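Setting the Table: An Interview with Sushil Bansal on the Table Service Project
Judorier Institute, Office of Student Programs
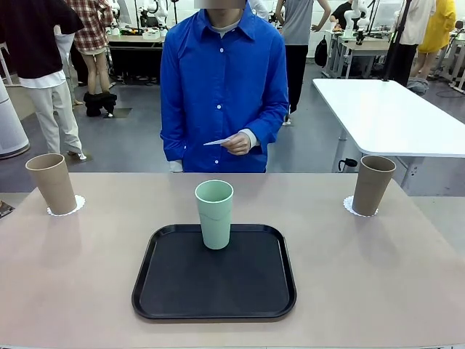
Background to the Project

The Table Service Project is offered each summer by the Judorier Institute to students in the second and third years of the engineering program. Students work in teams to program a robotic arm to arrange and clear simple tableware. The teams then enter the Trasmont Challenge, a student competition held at the end of the summer term. Sushil Bansal has supervised the course for the past four summers. He met with the Office of Student Programs in Baltow Hall, where the course is taught, between the morning and afternoon sessions.

Mr. Bansal came to the Institute after a number of years in packaging automation. He described the move as a change of pace more than a change of subject.

"In a plant, you are given one object and you move it all day," he said. "The object is the same, the light is the same, and the belt brings it to the same place. I was good at that work and I liked it. When the Institute asked me to design a course, I wanted the students to have a harder problem with cheaper parts."

The materials are modest. A typical layout uses a green plastic cup on a square black tray, with a brown paper cup to the left and another to the right, each on a white paper doily. Students receive the same layout at the first session and return to it throughout the term.

"People who visit us expect something more impressive on the table," Mr. Bansal said. "I ask them to think about what an arm has to do with a paper cup. If it grips too hard, the cup folds. If it grips too lightly, the cup slips. Then there is the doily. It weighs almost nothing, and if the cup drags on the way up, the doily goes with it."

How the Course Is Taught

The course begins without any programming. For the first week students set and clear the table by hand and write down what they did in plain sentences. Mr. Bansal collects the sentences and reads several of them aloud.

"They write, 'I picked up the cup,'" he said. "I ask where they held it. They have to go back and look. One team argued for most of an afternoon about whether a person approaches a cup from the side or from slightly above. By the end they had watched each other so closely that they could no longer pick up a cup in a natural way. I considered that a good afternoon."

In the second week the teams are assigned to workstations and begin moving the arms at low speed. Each team keeps a log in which every attempt is entered, including those stopped by hand. A team is expected to record 700 attempts before it may submit a run for review. Mr. Bansal acknowledged that the requirement is unpopular.

"I hear about it every year," he said. "The students believe that once the arm has placed the cup correctly several times, the work is done. The log tells them otherwise. A fault that appears once in a long while will not show itself in a short test, and it will certainly show itself in front of a judge."

Asked whether the number had been chosen on some formal basis, he said that it had not. It was the largest figure the first group of students accepted without a written complaint, and it has been kept so that results can be compared from one summer to the next.

Reviews are held in the open laboratory, with the other teams at work on all sides. Mr. Bansal has been asked on occasion to move them to a separate room and has declined.

"There are people walking behind the table, people talking, someone looking for a cable," he said. "The competition hall will be worse. A student who can explain a fault clearly in our laboratory can explain it anywhere."

The Trasmont Challenge

The Trasmont Challenge is scored on placement, clearing, and an oral account given by the team. Last summer the Institute's leading team finished with 189 points. The winning team, from another school, finished with 209. Mr. Bansal was asked what had made the difference.

"The clearing," he said. "We placed very well. Our students had spent nearly all of their time on placing, as students will, and I did not push them hard enough to divide it. When the time came to clear, the arm lifted the first paper cup at a slight angle and touched the second one on the way across. That cost us the full mark for that section. I should have seen it in the logs. It was in the logs."

The course schedule has been changed as a result. Clearing is now introduced in the same week as placing, and no team may present one without the other. Teams are also asked to begin some of their runs from a layout prepared by a different team, who may put the cups wherever the rules allow.

"They are quite merciless with each other," he said. "The rules say that a cup must stand fully on its doily and that the tray must be within reach. Anything else is permitted. I have seen teams spend longer preparing a difficult table for their neighbors than they spent on their own code that day. I let it go on. They learn the limits of the arm by trying to find a table that will defeat it."

The oral account carries fewer points than the two practical sections, but Mr. Bansal gives it considerable attention. Each student must be able to explain any part of the team's program, including the parts written by someone else. He asks the questions himself during practice and does not tell the teams in advance who will be called upon.

"In every team there is one student who would be happy to write all of it," he said. "That student is usually very able. I have to ask them to sit on their hands for a while and let another person be slow. I was that student once, and I was not asked to stop, and I arrived at my first job unable to read anyone's work but my own."

Equipment and Funding

The laboratory's arms are shared with the regular engineering program, and the summer course has use of them until the fall term begins. The cost of grippers, tableware, and travel to the competition is met by a grant of $4000 from the Chauhan Fund for Undergraduate Study. Mr. Bansal said that the sum is sufficient if the grippers are looked after.

"The cups cost us very little. The fingertips on the grippers are another matter. They wear, and a worn fingertip behaves differently from a new one, so a team can lose two days looking for a fault in its program that is really a fault in a piece of rubber. We now write the date on each set when it is fitted. That was a student's suggestion, and I was somewhat embarrassed not to have thought of it."

He would like to add a second kind of table to the course, with flatware and perhaps a folded napkin. The Institute has not yet approved the change. Flatware would call for a different gripper, and the napkin, in his view, may be beyond what can be taught in one term.

"I tried the napkin myself in June," he said. "I will only say that I have more sympathy for my students."

Advice to Applicants

Applications are open to students who have completed the introductory course in programming. Previous experience with robots is not required, and Mr. Bansal does not give it much weight when he reads the forms.

"I look for someone who has finished something dull," he said. "It may be a bookshelf, or a long set of lab reports, or a summer in a stockroom. The first weeks are exciting because the arm moves. After that it is the same cup and the same tray, and you are trying to find out why it was two millimeters off on a day when you changed nothing. Some students find that they like that part best."

He noted that a number of former students have gone on to work in fields that have little to do with robotics. One wrote to him recently from a hospital pharmacy to say that she still keeps a log of failed attempts at any new procedure and that her supervisor has asked the rest of the department to do the same.

The interview ended when the afternoon teams began to arrive. Mr. Bansal excused himself to inspect a gripper that one of them had reported as sticking.

Students who wish to be considered for the next session should collect a form from the Office of Student Programs in Baltow Hall. A short written statement is required, together with the signature of a faculty adviser. Questions concerning the Chauhan Fund should be directed to the same office.

Posted 08/07/2018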